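Laundry Corner, Bedroom Edition

Wednesday, May 8, 2024

Hi again! A few of you asked how the bedroom is coming along after I moved the whole laundry operation in there (long story, the hall closet is full of paint cans now). It's a short gallery this time, three pictures and a lot of me talking. If you missed the hall closet post, all you need to know is that the old hamper was too tall, too deep, and ate socks.

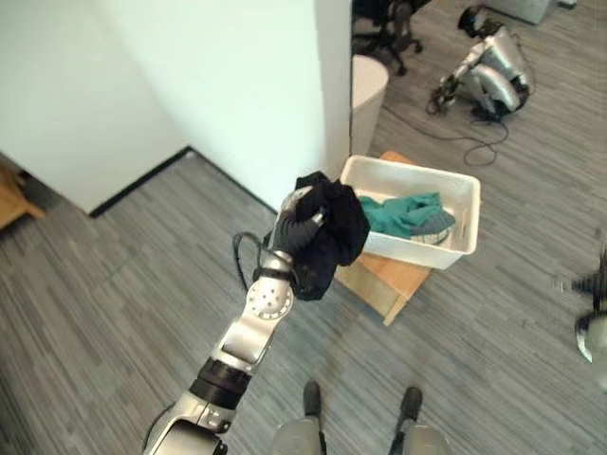

My rule for the new setup was that I had to be able to drop things in without lifting a lid. I'd been looking at the big Noleo hampers, the 82 dollar ones, and then I came to my senses and went low and open. White plastic, sitting up on wood so it stays off the carpet, and I love how that teal looks against the white! Dark things go in with it, navy included, and I wash the lot on cold. I know some people sort into five piles. I am one person with one machine and a tiny drying rack.

Now, the bed. I will defend using the bed as a sorting table until the end of time. It's the biggest flat surface I own, it's at a decent height, and if there are clothes on it at night I have to deal with them before I can lie down. The black things and the teal things get dumped there first, I check the pockets, and off they go. The morning sun on that side of the room is a bonus, and it shows up every bit of lint.

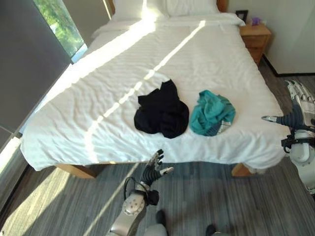
Vittoria Sartori wrote in to say she does the same thing but puts an old sheet down first, so the duvet cover doesn't pick up whatever the clothes have been through. Fair point, Vittoria, and I've started doing it on gardening days. She also swears by shaking everything out before it goes in the wash, which I keep meaning to do and keep forgetting.

As for the stand, I went back and forth on it for weeks. Dano had a metal one with wheels that I nearly bought, and Morelli had a very pretty one that cost more than my nightstand. In the end I decided wood was the way to go, to match the bed.

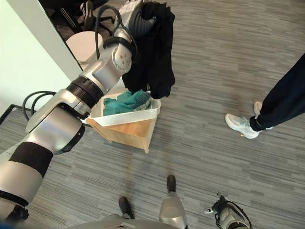

The other thing I wanted was for the basket to lift straight off, so I can carry it down to the machine and bring it back up without rearranging half the room. So far so good! Next up is the drawer situation, and I still haven't picked a rug for my side of the bed. Send me your rug opinions, please, I'm stuck between two grays.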